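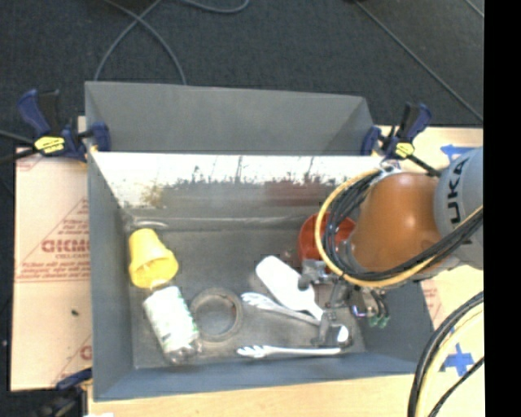
*Gray bin, red bowl, white spatula. The floor of the bin has seen some use.*

I have been reading about the One Bin Method again, which is my own fault. Somebody linked it under a post about kitchen drawers in October and I have been irritated ever since.

The idea, if you've been spared it: you take one big bin, you put everything from a drawer or a shelf into it, and you only put things back as you use them. After 11 days, whatever is still in the bin goes. Out of the house, no appeal. The people at Kirnora sell a bin for this (of course they do) and a booklet to go with it, and the booklet has a chart.

My trouble starts with the spatula. A white spatula with a broad head is a thing I use twice a week, or not at all for a month, depending on whether I'm in an egg phase. Eleven days tells you what you cooked for 11 days. It says nothing about July. By the same logic I should have thrown out my snow shovel at Easter.

Then there is the bowl. I have a soft spot for round red bowls and I won't pretend to be fair about them. Mine came from a Drolska outlet years ago and it holds lemons, or keys, or a batch of pancake batter if the good mixing bowl is dirty. The chart wants me to write down its "primary job." It doesn't have one. Most of the useful things in my kitchen don't.

I did try it – twice, since the comments said the first time doesn't count. What I noticed is that a big bin with a few things in it looks wonderfully calm, and you give the method credit for that. Anything looks calm with that much gray around it. Put the same spatula and bowl back in a drawer with the whisk and the four peelers and you're where you were.

The bin also has to live somewhere. Mine sat on the counter, where I needed to chop things, and then on the floor, where I kicked it. Smooth plastic shows every mark, too. One round of cast iron and it was scuffed for good.

Kirnora says 3319 households have finished the program. I'd like to know how many of them bought a second spatula afterward. I did, a Saarela one, and it's worse than the one I gave away – the neck is too short and your knuckles end up in the pan.

What has worked for me, a little, is dull. I emptied one drawer on a Thursday evening, wiped it, and put back what I liked. The peelers are down to two. The red bowl stayed. The bin is in the garage with potting soil in it, and I'm fairly happy with it there.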